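Small cinema in Dallent to reopen in December with 50 seats

28 October 2018

The Noiphan cinema in Dallent, closed for the last 3 years, will show films again from December. The new owners confirmed the plan to its members in a letter.

The hall will be smaller than the one people remember. Before, it had 422 seats on two levels. Now the balcony is closed, and the ground floor is divided in two by a wall. The front part will have 50 seats and one screen. The back part will be rented for classes and meetings, and this rent should pay for the heating.

"We cannot fill a big hall every night, and we don't want to pretend," said Ayantu Negash, who runs the cinema together with her sister Tsehay. "On many evenings in the last year, 40 tickets was a good result."

The sisters bought the building from Trilteo, a company that had planned to make apartments there. The price was not made public. They have kept the old sign and the ticket window, but the projector is new. The old one needed parts that are no longer made.

The program for the first month is already decided. It will open with a restored family drama and continue with short films by local directors. One evening each week is for animation, chosen by Natnael Demissie, who teaches film at the Drullus school. His students will show their own computer-made work before the main film.

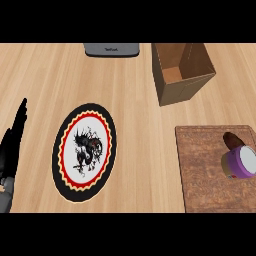
Tickets and membership

A ticket will cost the same as before the closing. Members pay less and can reserve a seat by telephone. Old membership cards are still accepted until they are replaced with new ones at the ticket window.

Hagos Gebremichael, a member since he was a student, said that he will come to the first evening but he is sorry about the balcony. "From up there you saw the screen without any heads in front of you," he said.

Hamdia Seyoum, who prepares the program notes, is asking former visitors to send their old tickets and posters. A selection will hang in the entrance hall on the opening night. Everything can be left at the ticket window in the afternoon, with a name and a telephone number written on the envelope, and will be returned after the exhibition.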